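Questions I keep getting about the Terkance hare scramble

I've raced the Terkance course for 7 years and helped run sign-up for the last few, so my inbox fills up every November. I finally wrote the answers down.

Do I need a race license?

Nope. You pay for a one-day membership when you sign in, and that covers you until the gates close. If you already have a season card, bring the card itself – a photo on your phone won't do, and yes, I've argued about this and lost.

What class should I enter?

If you've never raced in the woods, go with Novice, even if you're quick on a motocross track. I moved over from moto thinking I'd be fine in Intermediate and got passed by Amra Shehu on a bike half the size of mine before the first creek. She was very nice about it! Trail speed is its own thing and it takes a while to learn.

How long is the race?

Novice goes 90 minutes, everyone else goes two hours. You finish the lap you're on when time runs out, so a slow rider can be out there a good bit longer than that. Eat something first.

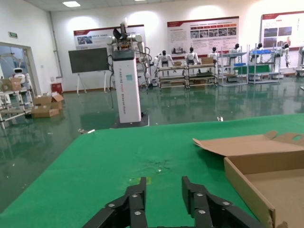 Can I swap classes after I've signed up?

You can, right up until the riders' meeting. Find Vesna Vasić at sign-up and she'll change your row and give you new number backgrounds. After the meeting the rows are set, and please don't just line up with your buddies, because the scoring goes by row and your time will come out wrong.

How does the start work?

Dead engine, one row at a time, 30 seconds between rows. The flag drops, you kick or push the button, and off you go. Practice it hot and cold at home. My old bike hated starting hot and I've watched an entire row disappear while I kicked away like a fool.

Is 134 really the sound limit? Someone told me that.

No idea where that came from! 134 is Milovan Janevski's race number, so maybe somebody mixed up two conversations. The sound limit is printed on the entry form, and if your silencer needs repacking, do it before you come.

How much gas will I need?

I run a stock tank and stop once. Bring a can with your number on it and leave it in the pit lane, engine off while you fill. The lane gets crowded after lap 3, so I like to come in a lap early.

Can my kid ride?

Youth race goes first, at 9 in the morning, on a shorter loop with no creek crossings. A parent has to sign the form in person. Grandparents can't, sorry.

Where do I find results?

They go up on the board by the Mekard trailer, and you've got 30 minutes to protest. Talk to Nataša Stojanovska if something looks off, and have your lap count ready when you do.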